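Group Project Report: Does a Shared Jewelry Container Save Time?
Dunbar Hall Housing Studies, submitted April 30, 2019

Background

Our group was asked to test one piece of common tidying advice in a real bedroom. We picked the claim that small jewelry should live in one open container. The Inmont home organization handout we read in class says this cuts down on lost items and makes mornings easier. It gives no evidence for either, and we doubted both.

Setup

We spread a red and white checkered plastic tablecloth over a bed so that beads would not sink into the blanket. A round stainless steel container with no lid went on top. The plastic never lay flat, and a crinkled surface is a poor place to sort anything that rolls.

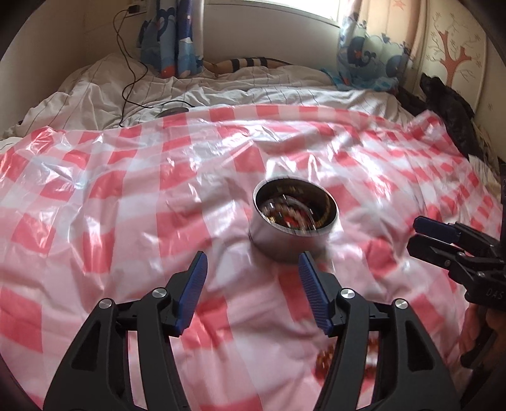 Each trial had two parts: putting the jewelry away, then finding one named piece again. We ran 12 trials over 7 days in April. Three of them had to be thrown out when the timer was started late, so the results rest on fewer trials than we planned.

Results

Putting away was quick, as the handout promised. Finding things was another story. Strands caught on each other at the bottom, and pulling out one usually brought up a second. Red pieces were the worst – against red checks they were easy to miss once they were out of the container.
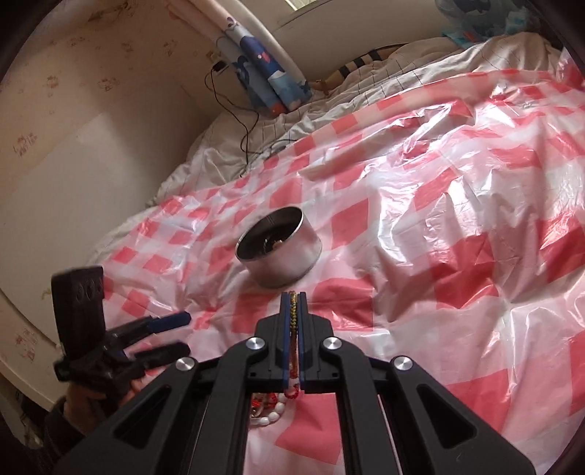 Beaded strands with a loop at the end did better than plain strings, which may only mean that we had something to grab. We did not test this separately and would not make much of it.

Discussion

The advice seems to move the work from evening to morning. That could still suit some people, but "saves time" is a stronger claim than our numbers support. Part of our group wanted to recommend the Letia divided tray instead. We left that out of our findings, as no one tested the tray either.

Limits

One bed, one container, and testers who knew what we expected to find. A plain cloth would have been a fairer surface, and we should have fixed that before the first trial.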